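Rosaire Landry
1/ Spent the afternoon at Tulteck's Condidstead shop watching people teach a robot to pick things out of a bin. I went in doubtful and I'm still doubtful, but for different reasons.

2/ The pitch: you steer the arm by remote control, it records what you did, and after 100 goes it does the job itself. "Anyone can train it." MacLeod, who runs the sessions, has been at it for 13 months. So, not quite anyone.

3/ The job is a grey bin of odds and ends. Toy shovel, tape measure, roll of tape. A KUKA arm with a gripper on the end, and a person doing all the thinking. 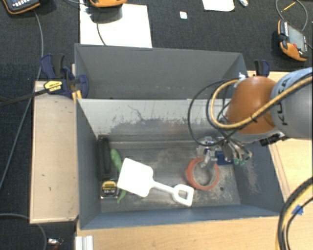

4/ My turn on the controls. I was awful. It took me 2 minutes to line up on a roll of tape my grandkid could grab blindfolded. MacLeod kept the recording anyway. Do my bad habits go in the pot with everyone else's? "They average out," he says. Do they?

5/ Asked what happens with a shovel lying on top of something else. Answer: more demos. What about a different bin? More demos. Shiny things? You can guess.

6/ They're up to 300 recordings now and want to move the whole works to Clendedbridge in September. New lights, new table. I asked whether the old recordings would still be any good there and got a long answer with no yes in it.

7/ I'll go back once it's running with no one's hands on the controls. Same bin, please, and let me put the stuff in.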